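Community > Kitchen and Bakery > Trays and Tins

Stainless steel tray warps in the oven, can I use it for rolls?

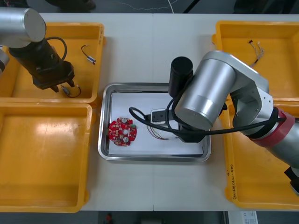 Steel tray between the yellow bins

Hello all. I have moved from aluminium to stainless steel trays for my bread rolls, and I have a problem. At 200 degrees everything is fine. When I go up to 235 for a crisp crust, the tray makes a loud bang and one corner lifts. After cooling it is almost flat again. The rolls near that corner come out pale underneath. The tray was bought in Imgate and the seller told me it is suitable for ovens, but he did not say up to which temperature. Is it dangerous, or only annoying? And should I buy a thicker one?

Posted by crumb_saarinen

It is not dangerous. Thin steel expands unevenly when one part is heated faster than the other, for example if you put cold dough on one side only. I have had the same with mine for years. What helps me is to spread the rolls over the whole tray and to let the dough stand 50 minutes in the kitchen, so it does not go in straight from the fridge. Also, steel conducts heat more slowly than aluminium, so a pale bottom is quite normal. Put the tray one level lower and give it a few minutes more. If you buy a new one, look for a rolled edge, it keeps the shape better.

Posted by Sondham Baker

mine bangs too, I ignore it

Posted by briden65

I agree with the first reply, with one small addition. Please do not put the hot tray under cold water. I did this once on a Wednesday evening when I was in a hurry, and my tray has been rocking on the table ever since.

Posted by oven_at_imgate

Tagged: baking trays, stainless steel, bread rolls, warping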